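Visit to the Ruddock Community Garden and Compost Hub
Report to members of the Bronden Neighborhood Sustainability Group

In March, members of our group visited the Ruddock Community Garden, which has run a shared compost program on former railroad land for the past five years. The purpose of the visit was to learn how the site is managed and to consider which of its methods could be adopted in Bronden.

We were received at 10 a.m. by Kamrul Roy, site coordinator, who led the tour and answered questions throughout the morning. The garden has 2 entrances. The one on Piltitel Street is open to the public during daylight hours, and the other is kept for deliveries of wood chips and leaves.

The compost area stands along the north fence. Households in the program bring fruit and vegetable scraps in lidded pails and empty them into the first row of bays. Mr. Roy reported that 287 households are now registered, up from a small pilot on a single block. Finished compost is screened on site and shared between the garden beds and the street tree program. Last year the site took in 532 pails during its busiest month – October, when yard cleanup and the apple harvest fall together.

Our members were especially interested in the rain garden, which collects runoff from the roof of the neighboring Skundico warehouse. The company agreed to redirect its downspouts after two years of talks with the garden. The planting is mostly native sedge and swamp milkweed. Mr. Roy noted that the inlet has to be cleared of silt each spring, and that this work was underestimated in the first budget.

We also saw the tool library, a converted shipping container with a sign-out book by the door. Hand tools may be borrowed for one week. Power tools are lent only to residents who have attended a safety session.

After the tour, the group met with garden staff in the site office to discuss costs and staffing. 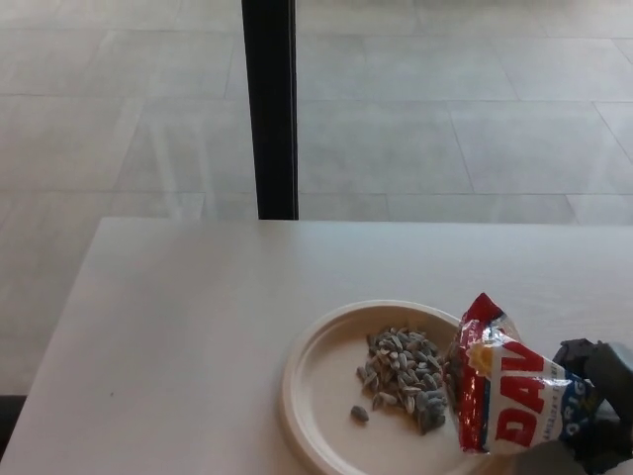 Can residents of Bronden bring their food scraps to Ruddock?

At present the program is limited to registered households in the Ruddock district. Mr. Roy has offered to share the registration forms and bay drawings with our group, so that a similar program can be planned closer to home.

Members who wish to see the drawings may ask for them at the next regular meeting. A return visit is planned for the fall, when the leaf bays will be in use.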